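How I Got the Sound Back on My TV Without Calling Anyone Out

Picture fine, colors fine, remote working, no sound at all. That was my living room one evening in September, about ten minutes before a movie I'd been looking forward to all week. If you've landed here your evening is probably going the same way, so let me walk you through what I did, in the order I wish I'd done it (I did it in a much dumber order and lost most of a night).

First, find out if it's the TV or the thing plugged into it. Switch to a different input. If you've been watching through a cable box, go to the built-in apps, or the other way around. My set was silent on everything. If yours only goes quiet on one input, swap the HDMI cable before you do anything else. Cables die all the time, and they don't have to look chewed up to be bad. Mine was a Mansilla cable that came free with a disc player, and I tested it in another port and on my daughter's set before I let it off the hook.

Next, the sound output menu. On most sets it's under Settings, then Sound, then something like Sound Output or Speakers. You want it on the internal TV speaker for now. A lot of TVs will switch themselves over to "external" or "optical" after an update or a power blip, and then they sit there happily sending sound to a soundbar you sold two years ago. Check Bluetooth while you're in there too. My neighbor's TV was playing the ball game into a pair of headphones in a drawer!

If the output was already right, flip it to something else, wait a few seconds, and flip it back. It sounds silly but it worked for me once on an older set.

Now do a proper power reset. Pressing the power button on the remote only puts the TV in standby, so pull the plug out of the wall. With it unplugged, hold down the power button on the set itself for half a minute, let go, and then leave the whole thing alone for 10 minutes. Go make a sandwich. Plug it straight into the wall when you come back, no power strip, and try again.
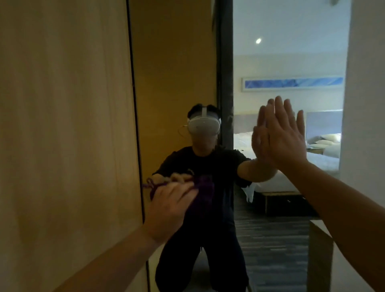 Still nothing? Then try headphones, if your TV has a headphone jack. This was the test that told me the most. I plugged in some cheap earbuds and there it was, clear as a bell, so the TV was making sound and it just wasn't reaching the speakers. If you get silence in the headphones as well, you're more likely looking at the main board, and I'd skip down to the part about calling a shop.

With good sound in the headphones, take a look at the jack itself. Inside a lot of them there's a little switch that cuts off the speakers when a plug goes in, and it can get stuck. Push the headphone plug in and out a dozen times or so, gently. Then shine a flashlight in and look for lint. I gave mine a couple of short puffs of canned air with the TV unplugged, and after that I got the left speaker back. Only the left one, but I was practically dancing.

I called Graciela Bravo at Stekside at this point, the shop where I've bought most of my TVs, and she told me to go through the plugging and unplugging again before I even thought about taking the back off. Second round, the right speaker crackled and came on. It's been fine ever since.

A word about taking the back off. Please don't, unless you really know what you're doing. The power board can hold a nasty charge after the plug is pulled, and modern panels crack if you lay them down wrong. My friend Barnabás Oláh cracked his that way over a speaker that would have cost him next to nothing.

So when do you call somebody? I'd do it if the headphones are silent too, if the sound cuts in and out when the set warms up, or if you smell anything hot. In that last case unplug it and leave it unplugged. Ask what the visit costs before they come, and whether it comes off the repair bill. Stekside quoted me $98 to come out and look, and up to $300 if it needed a board. A new set the same size was $822 at the time, so I'd have paid for the repair, but on a smaller or older TV I might not have.

Have your model number ready when you call. It's on a sticker on the back, usually low down on one side, and the easiest way to read it is to reach around with your phone and take a picture. Write down what you've already tried as well, so you don't end up paying someone to unplug it for you.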